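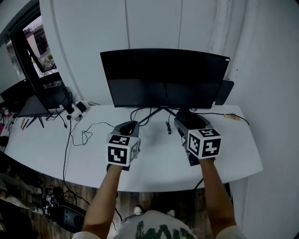 How deep should a desk be if I want a monitor on it?

We usually suggest 77 cm from front to back if your room can take it. That leaves space for the stand's feet, your keyboard and a bit of bare desktop in front for a notebook or a cup of tea. You can certainly get by with less, and plenty of our customers do, but a big curved screen on a shallow desk can feel as though it's sitting in your lap! If you're tight for space, have a look at the question on monitor arms further down.

Do white desks show every mark?

They show different marks from dark ones, is how we'd put it. Dust, fingerprints and crumbs of toast stand out far more on a black or walnut-coloured top, while a white one will tell on you for pen, coffee and newspaper ink. A soft cloth, warm water and a drop of dish soap will look after nearly everything. Please stay away from scouring powder and those white eraser sponges, as they take the shine off in patches, and we've never found a way to put it back.

What is the point of a curved front edge?

Mostly comfort, and partly looks. A square edge has corners, and corners find hips (and small children's foreheads, as a number of parents have written to tell us). A rounded front also gives you a little more depth in the middle, right where you work, without the whole desk having to be bigger. Some people prefer an edge that curves inwards so they can tuck themselves in, and we make the Rultirance both ways - just tick the one you're after on the order form.

My monitor stand has long splayed legs. Where should they go?

Set the monitor down first, before anything else goes on the desk, and slide it back until the screen is at a comfortable distance. Arm's length is a good place to start. The feet of a V-shaped stand come forward a fair way, so check that your keyboard still fits in front of them or between them. If the feet make the desk feel crowded, you can often gain a surprising amount of room by turning the keyboard tray idea on its head and choosing a narrower keyboard, which costs a good deal less than a new desk.

Can I clamp a monitor arm to my desk?

Yes, on any of our desks, at the back edge. The clamp needs a flat stretch of edge underneath, so steer clear of the spots where the frame bolts on. Put a scrap of felt or thin rubber under the jaw and tighten it by hand. We sell the Tresex arm, which will hold a screen of up to 20 kg, but you're very welcome to use one you already own.

How do I stop glare on the screen?

Try turning the desk side-on to the window before you spend any money. A window straight behind you will land in the middle of the screen, and one straight in front will have you squinting by mid-afternoon. A pale desktop does bounce some light upwards too, and a plain desk mat in grey or green will settle that down nicely.

Where do all the cables go?

Down the back, with luck! Every desk comes with a cable tray and a little bag of ties. Leave some slack in the monitor cable so you can shift the screen without pulling anything out, and mount your power board in the tray so it's off the floor when you vacuum. Busisiwe Hendricks in our Hindton showroom has written up a one-page sheet on this, and we'll happily pop a copy in with your order if you ask.

Will the desk fit through my door?

The top is the only awkward piece, as the legs travel in their own box. Stand it on its long edge and walk it through. For tight stairwells, send us the width at the narrowest turn and we'll tell you whether it will go.

Do you deliver outside Hindton?

We do. Delivery is free within 50 km of the showroom and $37 beyond that, anywhere our own van goes. For places farther out we use Jacobs, who will carry it to your front door but won't bring it inside, so please have a second pair of hands ready.

I can't find my question here. Who can I ask?

Send us a note through the contact form, or ring the showroom and have a chat. A quick sketch of the room with its measurements is a great help if you're asking about sizes - the back of an envelope is fine.

Page last updated 2023-10-12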